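Aketti Side Table, Reviewed After a Winter of Breakfasts

The Aketti arrives in a flat box with a card inside promising "a calm surface for everyday life." I don't know what a calm surface is. I wanted somewhere to put food down in a kitchen with almost no counter, and after one too many glossy tables that showed every thumbprint, I was willing to pay for matte.

Assembly went fine. The legs screw in, the screws were all there, and the instructions are drawings with no words, so you will put one bracket on backward like everybody else. It took me most of an evening with a break for soup.

The finish is the selling point, so let's talk about the finish. Vullow, the store I bought it from, lists the color as "Heath." On their product page it looks like a warm brown. At my place it changes its mind depending on the light. Some hours it leans mauve, other hours it is closer to a plain gray with a bit of pink toward you. If you are trying to match it to a chair or a floor, ask for a sample first. Vullow does send them, though mine came in March, well after the table.

The top has no seams and no printed grain pretending to be oak, and I give them credit for that. It also has nothing to hide behind. Any shadow in the room lands on it and stays put, soft and wide, and for the first week I kept going over with a cloth to wipe off something that was only the lamp.

Four eggs in a small white bowl, and the top with something wrapped in clear plastic at the right edge:

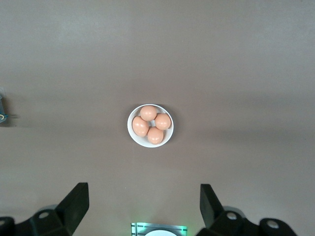
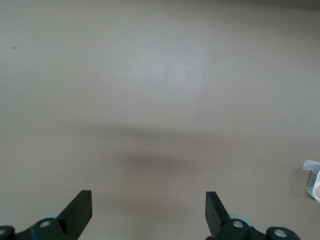 Now the complaints. The card claims the coating was tested to 4000 wipes. Wipes with what? A damp cloth takes off crumbs and coffee easily enough. Dried yolk needs a thumbnail, and turmeric left a faint ring that I can still find if I go looking for it. I would not call that stain resistant, and I would like whoever wrote the card to come over and cook for a month.

It also wobbles. The adjustable feet turn so stiffly that I gave up and folded a piece of cardboard under one leg, where it remains.

For comparison, I used a Lambrechts 1130 for years before this. Uglier, shinier, heavier to move, and it never wobbled once. The Jokum 2311 is the other one people keep recommending to me, but I only tried it in a showroom and the edge dug into my forearms.

Would I buy the Aketti again? At full price, no. On sale, probably, if I already knew about the feet. The top is pleasant to eat at and doesn't throw the light back in your face at 7 a.m., and that was the reason I bought it. I'm keeping it for now, with the turmeric on the other side of the kitchen.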